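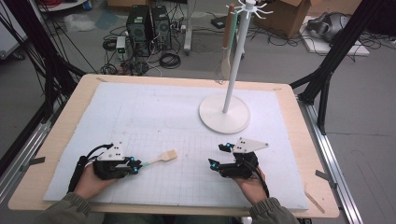
How many demonstrations does the utensil task need before we train again?
The plan is 452 usable ones for hanging, with both hands in play, and a smaller set for picking up off the board that we'll size later.

131 shares · 4 comments

February, notebook for the Kerico student project, utensil stand task

Writing this up at 4:40 with cold coffee, so please forgive the rambling. I want it down on paper while I still remember which of our good ideas were Davina's and which ones just felt good at the time.

First, the numbers. The folder now holds 1408 clips in total, which sounds wonderful until you open it. A great many are the old pick-and-place practice from the fall, and those don't count toward the hanging task. After I pulled them out and Davina Tennant went through the rest with her red pencil (she prints the list, bless her, and I've stopped arguing), we had 315 hanging clips that we both agreed on. So 137 to go, if my arithmetic survives the afternoon.

The spatula is the friendly one. You take it by the blade end or near the handle, swing it over to the stand, find a hook and let go. The new students pick that up in one session and get quite proud of themselves, as they should! What they don't do yet is slow down before the hook. The hand arrives fast, taps the stand, and then there's a little hunting motion while they look for the hole, and I'm worried the policy will learn the hunting along with everything else. I've asked everyone to pause for a breath just short of the hook. We'll see whether that makes it into the data or only into my notes.

The whisk is another matter. Severin Holzer thinks we should grip it just where the wires come together, and I've been telling people to take it by the handle, and we've now gone back and forth on it long enough that half the clips are his way and half are mine. Not ideal. I'd like to pick one before the next session, and I'm prepared for it to be his.

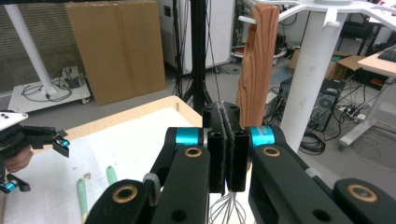

Whisk wires below the closed finger pads, mint-green handles on the gridded sheet.

A thing I keep forgetting to write down: start positions. We said at the beginning that the grid would be for this, with a list of squares and angles to work through, and then everybody drifted into laying things down wherever felt natural. Natural is nearly always the same spot, on the side of your stronger hand. Davina has made a new list on an index card. Please use the card. Cross off the line when the clip is saved, not when you've finished the motion.

Also for whoever sets up next:
- wipe the sheet before you begin and between users
- check the hook height against the note in the Hendricks binder
- say the handedness out loud at the start of the clip, the notes get muddled otherwise
- keep the failed ones — put them in the folder called "oops" and leave the names alone

Severin wants to try a short training run on the 315 overnight, just to see the shape of the loss, and I said go ahead as long as he doesn't show it to the whole club before we've looked at it together. I also owe Gukden a reply about the second stand, and I'll do that tonight after supper.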